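# おもちゃの片づけと収納ボックス よくある質問

Skulleo のおもちゃ貸出棚を利用する方から、片づけ方や収納ボックスの使い方についてよく届く質問をまとめました。ぬいぐるみ、やわらかいボール、小さな樹脂製の部品が対象です。電池で動くものと木のおもちゃは扱いが違うので、このページには含めていません。

最終更新:2019年4月28日

## 箱について

### 透明の箱と色つきの箱は、どう使い分けますか

透明の箱は毎日出し入れするもの、色つきの箱は季節ものや予備を入れるのに使います。中身が外から見えると、子どもが自分で探せるうえ、戻す先も間違えにくくなります。色つきの箱には必ずラベルを貼ってください。

Skulleo の棚で使っている透明の箱は Vastholm の浅型と深型の2種類です。ぬいぐるみは深型、小物は浅型に入れます。浅型にぬいぐるみを重ねると、ふたが浮いて棚の上段に当たります。

### ふたは必要ですか

手の届く高さに置く箱は、ふたなしでかまいません。ふたがあると、片づけるときに一度外して脇に置く手間が増え、外したふたの上におもちゃを積んでしまうことがよくあります。上段に置く箱と、持ち運ぶ箱にはふたをしてください。

### ひとつの箱にどのくらい入れてよいですか

縁から指3本分下までが目安です。押し込まないと入らない量になったら、箱を増やすか、中身を減らしてください。ぬいぐるみは押しつぶせば入りますが、長く押されたままだと毛が寝て、綿にも癖がつきます。

### 箱が静電気でほこりを集めます

乾いた布で拭くと余計に集まります。水で濡らして固く絞った布で内側と外側を拭き、乾いてから中身を戻してください。箱の縁の折り返しにほこりがたまりやすいので、ひっくり返して裏側も拭きます。研磨剤入りの洗剤は細かい傷がつき、透明の箱が白く曇るので使わないでください。

### 箱だけ買い足せますか

窓口で買えます。深型も浅型も、ふたつきで1個273円です。ふただけの販売はしていません。棚と組み合わせて使う場合は、買う前に棚板の間隔を測ってください。

## 分け方について

### 種類で分けるのと、色で分けるのと、どちらがよいですか

種類で分けてください。色で分けると見た目はそろいますが、何色もあるおもちゃの行き先が決まらず、片づけるたびに迷います。「やわらかいもの」「かたいもの」の二つから始めて、慣れてきたら「ぬいぐるみ」「ボール」「部品」に分けるのが続けやすい方法です。

年齢の低い子どもと一緒に片づけるときは、テーブルの上に一度出してから分けると早く終わります。床に広げると遊びに戻りやすくなります。テーブルは先に拭き、一度に出すのは数個にとどめます。分ける先の箱は、テーブルの奥か横に置いておきます。
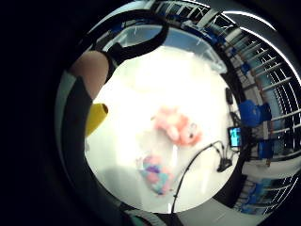 分け終わったものから順に箱へ入れ、テーブルの上に残ったものだけを見て行き先を決めます。最後まで行き先が決まらないものは、新しい箱を作らずに「保留」の浅型に入れておきます。保留の箱は月に一度見直してください。

### ぬいぐるみのボールは、ぬいぐるみですか、ボールですか

布や毛でできているものは、丸い形でもぬいぐるみの箱に入れます。洗い方がぬいぐるみと同じだからです。ゴムや樹脂のボールは水で流して拭けるので、別の箱にします。

### 小さな筒や輪のような部品がどこかへ行ってしまいます

小さい部品は、大きなものを片づける前に先に拾ってください。ぬいぐるみと一緒に深型へ入れると、毛の間や箱の隅に入り込みます。口のついた小袋か、浅型の中に置いた仕切り皿が向いています。

中が空洞の部品は、内側に糸くずや紙切れが詰まっていることがあります。しまう前に穴をのぞき、詰まっていれば綿棒で出します。乳児がいる家庭では、口に入る大きさの部品は箱に入れたうえで、手の届かない段に置いてください。

### 片づけのとき、手袋は使ったほうがよいですか

普段の片づけには必要ありません。ほこりの多い棚を整理するときや、手荒れがあるときは使ってください。毛足の長いぬいぐるみは、滑り止めの粒がついた手袋だと毛が引っかかるので、表面のなめらかなものを選びます。使ったあとの手袋は、おもちゃと同じ箱に入れないでください。

### コードのあるものが近くにある場合は

充電器や小型の画面など、コードのついたものが同じテーブルにあるときは、コードを片側に寄せてから始めてください。箱の脚がコードに乗ると、箱が傾いて中身が落ちることがあります。動かせないものなら、箱の通り道を反対側に取ります。

## 手入れについて

### ぬいぐるみは洗濯機で洗えますか

洗濯表示に従ってください。表示のないものは手洗いにします。ぬるま湯に中性洗剤を溶かし、押し洗いをして、洗剤が出なくなるまですすぎます。目や鼻が接着剤でついているものは、つけ置きをすると外れやすくなるので、濡らした布で表面を拭くだけにしてください。

乾かすときは、洗濯ネットに入れたまま平らに置き、途中で上下を返します。吊るすと水を含んだ綿が片側に寄ります。外側が乾いていても中が湿っていることがあるので、すぐに箱へ戻さず、もう一晩置いてください。

### 毛足の長いぬいぐるみが絡まりました

乾いた状態で、目の粗いくしを使い、毛先から少しずつほぐします。根元から一気に引くと毛が抜けます。くしが通らないほど固まった部分は、指で裂くように分けてからくしを入れてください。縫い目や目鼻のまわりは、くしを使わず指だけでほぐします。

### 淡い色のぬいぐるみと濃い色のものを一緒に入れてもよいですか

乾いていれば問題ありません。洗ったあとに湿ったまま重ねると色が移ることがあります。ピンク、水色、紫などの淡い色が混ざったものは、移った色が目立つので、初めて洗うときは単独で洗ってください。

### 箱の中がにおいます

中身をすべて出し、箱を洗って一日乾かしてください。においの元はたいてい、乾ききっていないぬいぐるみか、底に落ちた食べものです。香りつきのシートを入れるとにおいが混ざるので、おすすめしません。梅雨に入る6月は、ふたを外して置く日を週に一度つくってください。

### 日なたに置いてもよいですか

窓際に長く置くのは避けてください。ぬいぐるみは色があせ、箱の樹脂は割れやすくなります。日光で乾かす場合は、裏返しながら短時間で取り込みます。

## 貸出と返却について

### 返却のとき、洗っておく必要がありますか

洗わなくてかまいません。食べものや絵の具がついた場合だけ、水拭きをして、受付で伝えてください。ご自宅で洗ったものは、完全に乾いてからお返しください。

### 部品をなくしました

返却カードの「不足」の欄に、なくしたものの名前を書いてください。小さな部品1個であれば費用はかかりません。セット全体が使えなくなった場合は、上限3000円で実費をいただきます。あとから見つかったときは、受付に持ってきていただければ返金します。

### ぬいぐるみが破れました

縫わずにそのままお持ちください。中の綿が出ている場合は、綿も袋に入れて一緒に返してください。直せるものは棚に戻し、直せないものは貸出を終了します。通常の遊び方で縫い目がほどけた場合、費用はかかりません。

### 自宅のおもちゃを寄付できますか

Kotness の受付で受け取っています。ぬいぐるみは洗濯済みのもの、部品のあるものは全部そろっているものに限ります。名前が書いてある場合は、消えなくてもかまいません。Gourlay の窓口は返却専用で、寄付品の受け取りはしていません。

### 箱ごと借りられますか

借りられます。一度に2箱までです。箱の外側に貼ってある中身の一覧ははがさないでください。返却のときは一覧と照らし合わせ、足りないものがあればカードに書いてください。ふたつきで借りた箱は、ふたも一緒にお返しください。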